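December, 9:40. Listening corner, preschool room, Futthorpe. Rhyme recordings, second set. 18 children, pairs only, one story per turn.
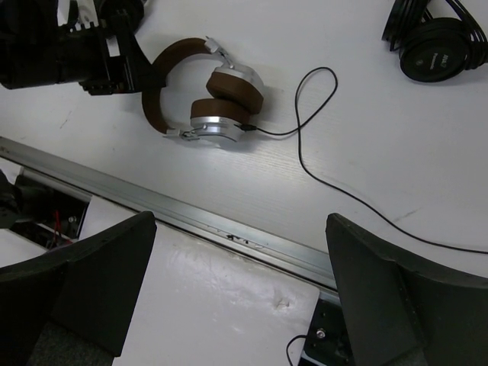 Brown and silver headphones, folded, cable attached.

Rhyming pairs: most matched cat/hat, few matched bear/chair. Kipchumba wants slower readings on the Netelmont tracks. Re-record track four before the next

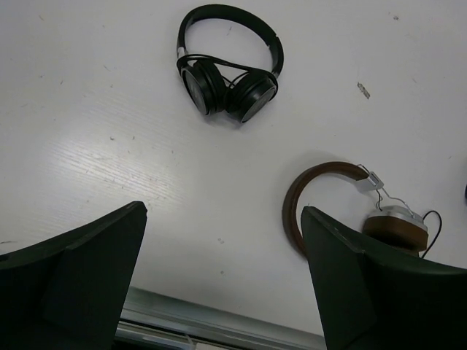
session and keep the old one for comparison. Picture cards go out after listening, face down. Thanasis to check wording on the parent note.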